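2023-08-01

Ceasefire monitoring, Lendau line. Notes for the day.

The overnight report from Fillton arrived at the usual time and was short. Two violations logged on the northern stretch, both small arms, neither attributed. The local paper had already turned this into "renewed fighting" by breakfast. The report does not use that phrase and neither does the annex. I have stopped writing to the paper.

The main item is the detainee exchange. The list agreed in July had 11 names on one side and a matching number on the other. Yesterday evening the Cukport delegation asked for two names to be moved to a later round, on medical grounds, with no medical papers attached. Under the text both sides signed, a name can be moved only with a doctor's statement and the written consent of the family. We sent the request back with the clause marked. It is a dull clause. I argued for it in the spring and was told it would never be needed.

Families were told of the delay by telephone. The calls were made from the Cukport office using a standard script, which I dislike, but the version without a script was worse. Several people asked whether their relative was one of the two. We are not permitted to say until the list is final. A rule of this kind is correct on paper and very hard to read out.
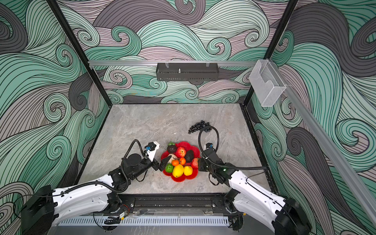 Basket on the rail, patterned walls behind.

Read the Boychuk paper in the afternoon, the one on verification of proof-of-life material. Most of it deals with dating: references to news events, seasonal light, background noise. The author's position is that a recording proves only that the person was alive when it was made, and that mediators routinely treat it as proof for the day on which it is received. I agree. The section on delay between recording and release is the useful part. The section on voice stress is not, and I would leave it out of anything we circulate.

Copied out one line of the method for our own procedure: log the time of receipt, the channel, and the earliest and latest possible date of recording as separate fields. At present our form has a single box marked "date". Three different offices fill it in three different ways.

The clock is the other matter. The agreement gives 90 days from signature for the first exchange, and there is no mechanism for extension apart from a fresh signature by both parties. Neither capital wants to be seen signing anything again before the budget vote. The northern commander has said on the radio that the deadline is "a matter of interpretation". The text gives a number.

Draft reply to Cukport finished after supper. Removed the second paragraph, which was rude. Sent the rest to Fillton for clearance.

Still to do: new form, corrected annex page, crossing permits for the two ambulances.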